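Home Topics Unanswered Tags Members Sign in

Stripped thread or wrong thread? Compression fitting under kitchen sink

Posted in Plumbing, October

clundance_basement

I am replacing the shutoff valve under my kitchen sink. The house was built in stages by a previous owner who seems to have bought parts from wherever was cheapest. The cold side went fine. On the hot side, the old compression nut goes onto the new valve by hand for a turn and a half, then gets stiff. If I put a wrench on it I can get maybe another half turn before I lose my nerve.

The new valve is from Praro and says 3/8 on the bag. The old valve has no markings I can read. The nut looks the same size as the one that came with the new valve, and the same wrench fits both. When I try the new nut on the old valve it also binds, so they are different somehow, but by eye the threads look identical.

The new nut goes onto the new valve with no trouble. The problem is that the old nut is trapped on the copper pipe behind the old ferrule. There is only a short piece of pipe coming out of the wall, so I don't want to cut it back unless I have to.

Can I just force it? Do I need to run a tap through the old nut? Is there an adapter? The water to the hot side is off at the heater, so I have until Sunday before my family gets really tired of this.

Tags: compression fitting, shutoff valve, copper, threads

2 people are following this

kanaan_kettle

Do not force it. You will ruin the threads on the new valve and it will leak, maybe not tonight but at some point.

What you have is two different threads on nuts that happen to be the same size across the flats. This is very common. The wrench size tells you about the outside of the nut and nothing else. The inside can have a different pitch (the spacing between the threads), a slightly different diameter, or both. A turn and a half by hand and then stiff is what a pitch mismatch usually feels like. The first threads have enough slop to let you start, then the error adds up and it jams. If it were crossthreaded you would normally feel it right at the start, and the nut would sit crooked.

I teach an evening class on small repairs and half of the first night goes to this one point, the outside shape and the inside fit being separate matters.

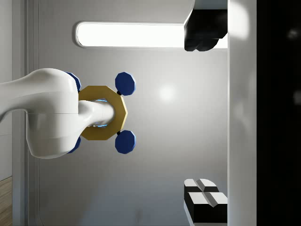

Eight-sided gold nut with a shaft through its center. Computer rendering.

You can put any number of flat sides on the outside of a nut. What matters is what goes through the middle.

To find out which thread you have, buy or borrow a pitch gauge. It is a little fan of toothed blades and it is cheap. Hold the blades against the male threads on the old valve, then against the male threads on the new one. The blade that sits down with no light showing under it is your pitch. If the two valves take different blades, that settles it and no amount of muscle is going to help.

A tap won't fix it either. You would be cutting a second thread across the first one and what is left will not hold anything.

The right fix is to get the old ferrule off and use the nut and ferrule that came with the new valve. You don't have to cut the pipe for that. Get a ferrule puller, sometimes called a sleeve puller. It grabs behind the nut and a screw pushes against the end of the pipe, so the ferrule and the nut come off together. Go slowly and keep it straight. Afterward, clean the pipe with fine emery cloth and check with a fingertip for a groove where the old ferrule was biting. A faint mark is fine. If it is a real dent, slide the new ferrule to a slightly different spot if there is room.

Then put on the new nut, the new ferrule, push the valve all the way on, hand tighten, and give it a bit more than half a turn with a wrench while holding the valve body with a second wrench. Turn the water on slowly and dry everything with a paper towel so you can see a drip. If it weeps, snug it another eighth of a turn – no more than that at a time.

jirport_jon

You could just use pipe tape on it. I always use tape and never had a leak.

kanaan_kettle

Tape on the threads of a compression fitting does nothing useful. The seal is at the ferrule. It also won't make two different threads match.

oldvalvebox

Agree with the puller. Two things to add.

Have a look at how much straight pipe you have before you start. If the stub is bent or out of round near the wall, the puller can kink it, and then you are opening the wall. In that case I would carefully saw the ferrule at an angle, almost through, and twist a flat screwdriver in the cut to split it. It is slower but there is no pull on the pipe. Stop before you reach the copper.

Also replace the supply hose while you are in there. Yours is probably as old as the valve, and the rubber washer in the end takes a set and may not seal against a new seat.

I keep a coffee can with roughly 200 odd nuts in it and have never once found the one I needed, so don't spend your Saturday digging through bins at the hardware store looking for a match.

clundance_basement

Thanks. Borrowed a pitch gauge from work and the two valves do take different blades. Picking up a puller tonight. The stub looks straight as far as I can tell with a flashlight. New hose is on the list too.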